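Winter coats come off the hooks at Totthorpe in March, and most of them need a little care before they go into a closet. A puffer jacket is easiest to sort out on a bed, where the sleeves have room. 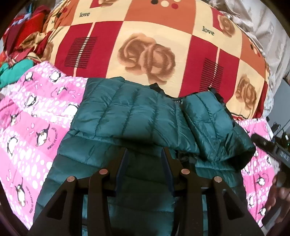
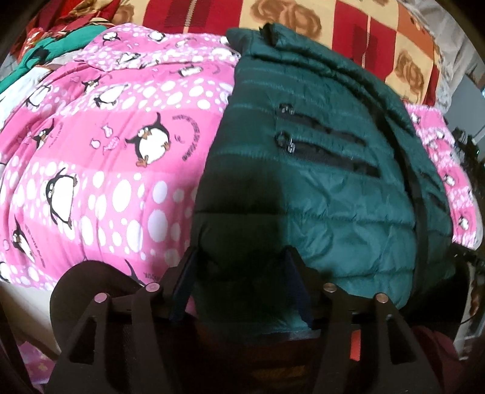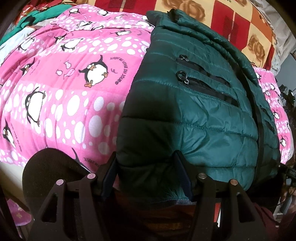 Green puffer jacket on the penguin bedding.

HOME & LAUNDRY

Empty the pockets first, then close every zipper — an open one can snag the lining in the wash. Lay the jacket flat with the collar at the top and smooth the quilting by hand. Fold the sleeves in and the bottom up, loosely. Down and polyester fill both go flat if they stay squashed all summer, so skip the vacuum bags.

Coats you no longer need can go to the Hosska swap table, open Sat 10 February. Last year it took in 112 coats, some 60 of them in children's sizes. Please limit drop-offs to 4 per household.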